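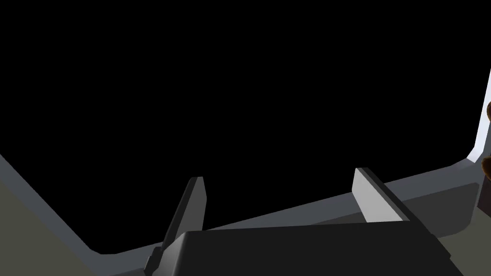

Rendering: grauer Rand vor schwarzer Fläche

12. August 2024
Von: Redaktion Zubehör

Pivov Nirden im Test: Akku-Kompressor fürs Handschuhfach

Kurz vorweg, weil gefragt wurde: ja, behalten. Mit Einschränkungen. Die stehen weiter unten.

Der Nirden ist der kleine Akku-Kompressor von Pivov, gekauft im März, 80 Euro, selbst bezahlt, kein Testmuster. Seitdem liegt er im Auto. Kombi, Benziner, ab Werk ohne Ersatzrad, nur diese Pannenset-Tüte unter dem Ladeboden, von der man hofft, dass man sie nie aufmachen muss. Der Kompressor aus dem Pannenset funktioniert übrigens auch, ist aber laut, hängt am Zigarettenanzünder und das Kabel reicht bis hinten links nur wenn man die Tür offen lässt und das Ding quasi auf die Schwelle legt. Genau das war der Grund für den Kauf.

Gefahren seitdem rund 2.000 Kilometer, viel Landstrasse, ein Urlaub mit vollem Kofferraum und Dachträger, dazwischen Kurzstrecke. Luftdruck öfter kontrolliert als in den ganzen Jahren davor zusammen. Liegt am Gerät. Wenn es im Handschuhfach liegt macht man es eben.

Lieferumfang

Kompressor, Ladekabel USB-C, Schlauch mit Schraubanschluss, Adapter für Fahrrad, Nadel für Bälle, ein konisches Plastikteil für Luftmatratzen, Stoffbeutel. Kein Netzteil. Kann man drüber meckern, aber Netzteile liegen hier genug rum. Anleitung auf Deutsch, stellenweise holprig, die Tabelle mit den Richtwerten kann man vergessen. Was der Reifen braucht steht im Türrahmen oder im Tankdeckel, je nach Hersteller, und da sollte man auch nachschauen.

Der Beutel ist zu eng. Kompressor rein geht, Schlauch dazu geht noch, mit den Adaptern wird es Gefummel. Die Adapter fliegen bei mir inzwischen lose im Fach rum. Die Nadel ist schon weg.

Erster Eindruck

Wertiger als erwartet. Gehäuse sitzt, nichts knarzt, die Tasten haben einen Druckpunkt. Display ist hell genug auch in der Mittagssonne, nur bei ganz schrägem Blick wird es schwierig, und man blickt bei Reifen halt meistens schräg drauf, weil man hockt. Die Lampe an der Stirnseite ist ok. Reicht um das Ventil im Dunkeln zu finden, für einen Radwechsel am Strassenrand würde ich was anderes nehmen.

Der Schlauch ist kurz. Das Gerät hängt am Rad oder steht daneben auf dem Boden, beides geht. Auf Kies besser hängen lassen, es vibriert sich sonst durch die Gegend. Anschluss zum Schrauben, kein Klemmhebel. Dauert länger, ist dafür dicht. Beim Abschrauben zischt es trotzdem kurz, wer schnell dreht verliert kaum was. Wer langsam dreht schon. Deshalb stelle ich immer einen Tick höher ein als ich am Ende haben will.

Aufpumpen

Bedienung: einschalten, Modus wählen (Auto, Motorrad, Fahrrad, Ball), Zieldruck einstellen, Start. Schaltet selbst ab. Das Abschalten klappt zuverlässig, in der ganzen Zeit kein einziges Mal drüber gelaufen. Letzter Wert wird gespeichert, pro Modus, sehr angenehm.

Zeit, und das ist die Frage die alle stellen: Nachfüllen von dem bisschen was über die Wochen verloren geht, pro Reifen 45 Sekunden, mal mehr mal weniger. Damit kann man leben. Einen fast platten Reifen hochpumpen ist eine andere Nummer. Habe ich ausprobiert, Winterrad aus dem Keller, lange gestanden, ganz weich: 7 Minuten, und danach war das Gehäuse richtig heiss. Nicht verbrannt-heiss, aber so dass man es nicht in den Stoffbeutel stopfen möchte. Die Anleitung will danach eine Pause. Würde ich machen. Ein voller Satz Winterräder direkt nacheinander von fast null – dafür ist es nicht gebaut. Tankstelle oder Werkstattkompressor.

Fahrrad geht flott. Rennrad mit hohem Druck hab ich nicht, kann also nichts dazu sagen. Kinderwagen geht auch, wenn man den Schlauch irgendwie ans Ventil bekommt, da ist der Anschluss zu klobig. Luftmatratze: vergesst es. Theoretisch ja, praktisch steht man daneben und wird alt. Das Gerät macht Druck, kein Volumen.

Genauigkeit

Gegengeprüft mit einem analogen Handprüfer und mit der Säule an der Tankstelle. Die drei sind sich nicht einig, was niemanden überrascht. Der Nirden liegt dazwischen, näher am Handprüfer. Wichtiger finde ich dass er bei wiederholtem Messen am selben Reifen immer das gleiche anzeigt. Macht er. Das Kontrollsystem im Auto war nach dem Anlernen auch zufrieden und hat sich seitdem nicht mehr gemeldet.

Bitte bei kaltem Reifen messen. Ja weiss jeder, macht trotzdem kaum einer. Mit dem Ding im Handschuhfach geht das endlich vor der Haustür und man muss nicht erst durch die halbe Stadt zur Säule fahren, die dann defekt ist.

Lautstärke

Laut. Alle diese Dinger sind laut. Heller und etwas giftiger als der Kompressor aus dem Pannenset, dafür ist es schneller vorbei. Sonntags früh in der Tiefgarage würde ich es lassen, die Garage verstärkt das ordentlich. Auf dem Parkplatz kein Thema. Messwerte gibts keine, hab kein vernünftiges Messgerät und die Handy-Apps taugen dafür nicht.

Akku

Hält gut. Alle Reifen am Auto nachfüllen und danach noch die Fahrräder, dann zeigt die Anzeige immer noch was an. Leider nur Balken, keine Prozent. Der letzte Balken ist ein Lügner – er bleibt ewig stehen und dann ist plötzlich Schluss. Einmal passiert, beim letzten Reifen natürlich. Laden im Auto über USB-C geht, aber pumpen während des Ladens geht nicht. Das ist für mich der grösste Minuspunkt. Gerade in der Panne, Akku leer, wäre ein 12-Volt-Kabel als Notlösung Gold wert. Gibt es nicht, auch nicht als Zubehör, hab gesucht.

Selbstentladung gering. Nach mehreren Wochen im Fach ohne Benutzung keine Veränderung an der Anzeige (wobei, siehe oben, Balken). Wie es im Winter aussieht kann ich noch nicht sagen. Akku und Kälte ist bekanntlich so eine Sache, und bei Hitze im geparkten Auto hab ich auch kein super Gefühl. Die Anleitung nennt einen Temperaturbereich, im Hochsommer auf dem Parkplatz hinter der Windschutzscheibe ist man da garantiert drüber. Im Handschuhfach ist es etwas kühler. Im Juli hab ich ihn an den ganz heissen Tagen mit ins Haus genommen, umständlich aber sicher ist sicher.

Vergleich mit dem Sopacua

Den Sopacua hatte ich vorher zwei Wochen hier, ging zurück. Günstiger, etwas leichter, Schlauch länger und flexibler, das muss man ihm lassen. Aber: Display kaum ablesbar, und die Abschaltung hat bei mir zu früh ausgelöst, bei jedem Reifen ein Stück drunter. Man konnte nachstarten, dann stimmte es. Nervt trotzdem. Ausserdem roch der beim Pumpen nach warmem Kunststoff. Kann ein Montagsgerät gewesen sein, ein zweites hab ich nicht probiert.

Was der Sopacua besser macht: 12-Volt-Kabel liegt bei und er läuft damit auch bei leerem Akku. Wer das Gerät wirklich nur für den Notfall will und sonst nie anfasst, ist damit evtl. besser dran. Ich benutze es regelmässig, da zählt für mich das Display und dass die Abschaltung stimmt.

Panne, Ernstfall

Hatte ich einen halben. Schraube im Hinterreifen, schleichender Verlust, gemerkt auf dem Weg in den Urlaub, Kontrollleuchte an. Rastplatz, nachgepumpt, weitergefahren bis zur nächsten Werkstatt, unterwegs noch mal angehalten und wieder nachgepumpt. Ging. Reifen konnte repariert werden, ohne Dichtmittel drin war die Werkstatt sichtlich erfreuter. Allein dafür hat sich der Kauf gelohnt, mit der Pampe aus dem Pannenset wäre der Reifen wohl hin gewesen.

Bei einem richtigen Loch oder kaputter Flanke hilft natürlich kein Kompressor, auch kein teurer. Da braucht man den Abschlepper.

Kaufen wo

Bestellt bei Pevham, war schnell da, Karton etwas zerdrückt, Gerät heil. Im Laden vor Ort hab ich ihn nirgends gesehen. Rückgabe vom Sopacua lief auch über Pevham und ohne Diskussion. Preise schwanken, im Frühjahr vor der Reifenwechselzeit eher teurer als jetzt.

Plus
– Abschaltung zuverlässig
– Display hell
– merkt sich den letzten Wert
– passt ins Handschuhfach, auch mit Bordbuch drin
– dichter Schraubanschluss

Minus
– kein Betrieb bei leerem Akku, kein 12-Volt-Kabel
– Balkenanzeige ungenau
– Schlauch kurz
– Beutel zu eng
– wird bei langen Läufen heiss

Für wen also. Leute die regelmässig selbst kontrolieren wollen und keine Lust auf Tankstelle haben: kaufen. Wohnwagen, Transporter, grosse Reifen mit hohem Druck: lieber was grösseres mit Klemmen an die Batterie. Reine Notfallreserve: Sopacua anschauen oder beim Pannenset bleiben, da ist ja einer drin.

Wintertest reiche ich nach, wenn es kalt genug ist. Wer den Nirden schon über einen Winter im Auto hatte bitte in die Kommentare, vor allem zum Akku.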